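Dear Farkano team,

This is our second progress report for the Arndale Home Repair Classes. It covers the months from the end of spring until July. I write it in the same order as the plan we agreed on, so you can compare the two papers. Where the work is late I say so, and I give the new month.

## Classes

The course now runs in two groups. The morning group is mostly retired people and parents who have small children in school. The evening group starts at 6:30 and is for people who come from work. In the plan we had only one group, but by the second week the room was too full and people had to stand by the window to see the teacher. We divided the group and I asked Estari, who rent us the room, to let us have the evening hours also. They agreed, with a small increase of the rent that I explain under Money.

In total 53 people have registered. Of these, 40 have finished the basic part, which means they came to all the lessons on sewing, on chair repair and on small household fixes. Most of the others are still in the course and will finish after the summer. A few have moved away or found a job with different hours. I called every person who missed more than two lessons, and the most common answer was the bus. The last bus to the Ung side leaves before the evening class is over. From August we will end the evening class earlier and make the break shorter.

The sewing lessons are the most popular part. People learn to change a zipper, shorten trousers and close a torn seam so that it holds. I had thought the chair repair would be more popular, but many participants live in small apartments and have no place to let glue dry overnight. We now let them leave their chairs in our storage room with a paper label. It is crowded in there, but until now every chair went home with the right owner.

The part on small household fixes needed more change than I expected. The first version was too much theory. Participants told us that they wanted to know what to do with a dripping faucet, a loose door handle and a window that does not close, and in which order to try things. I wrote these lessons again with more time for practice. The new version is used in both groups, and the questions at the end are now much more exact than before.

## Course book

You asked in your last letter how the course book is going. The text is complete for the sewing part and for the household part. The chair part is missing its last chapter, on woven seats. The teacher for this subject had an operation on her hand and she could not write for some time. She is back now, and I expect her pages in September.

We decided to keep the language of the book very simple. More than half of our participants learned English as adults, as I did, and a long sentence about thread tension is hard for everybody. Each page has one task. The tools are listed at the top, the steps are in the middle, and at the bottom there is an empty space for notes. We tested four chapters with the morning group. They found several mistakes in the measurements, all of them mine, and these are corrected.

The chapter on looking after tools is the one I am most satisfied with. It asks the reader to look at the part that does the gripping before each use, and to notice where a surface is rough or where the coating has come off. Wear of this kind comes slowly and the owner gets used to it. 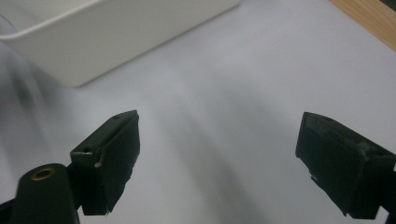 ## Materials and equipment

We bought two used sewing machines and had them cleaned and adjusted. One of them runs very well. The other one skips stitches with thick fabric, and we use it only for cotton. I do not think it is worth a second repair, but I will ask for one more opinion before I take it out of the lessons.

Fabric for practice costs us almost nothing, as a curtain shop in Arndale gives us its end pieces. Thread is more expensive than planned. The cheap thread we had in the beginning broke often, and beginners thought that they were doing something wrong. I changed to a better one and the lessons go more smoothly now.

Wood glue, sandpaper, washers and screws are all within the plan.

## Money

The spending follows the budget, with two differences.

- **Room rent** is higher than planned because of the evening group. I covered this from the line for advertising, which we hardly used. Most new participants heard about the course from a neighbor.
- **Printing** is lower than planned, only because the book is late. Please do not read this as a saving. The full amount will be needed in the fall.

The receipts are in the attached folder and sorted by month. One receipt from the glue supplier is a copy, as the original became unreadable. The supplier has signed the copy.

## What did not go well

The open repair day in June had few visitors. We planned it for the same afternoon as the school festival, and I should have checked this. The people who came were happy with the help, but the teachers were waiting for long times with nothing to do. The next open day will be in October, and I have already asked the school for its dates.

We also have no good solution yet for child care in the morning. Two mothers take turns outside in the corridor, and this means that each of them misses half of the lessons. If you know another project that has solved this with a small budget, I would be grateful for a contact.

## Next months

In August there are no classes, and I will use the time to finish the layout of the book. In September both groups start again, and the people on the waiting list will be called first. The woven seat chapter should come in the same month, and the book can then go to the printer in October.

I would like to ask for one decision from your side. May we move the unused rest of the advertising line to thread and needles? It is a small amount, but the agreement says that I must ask. An answer by the end of August would help me to order in time.

With kind regards,

Chiến Kiều
Course coordinator, Arndale Home Repair Classes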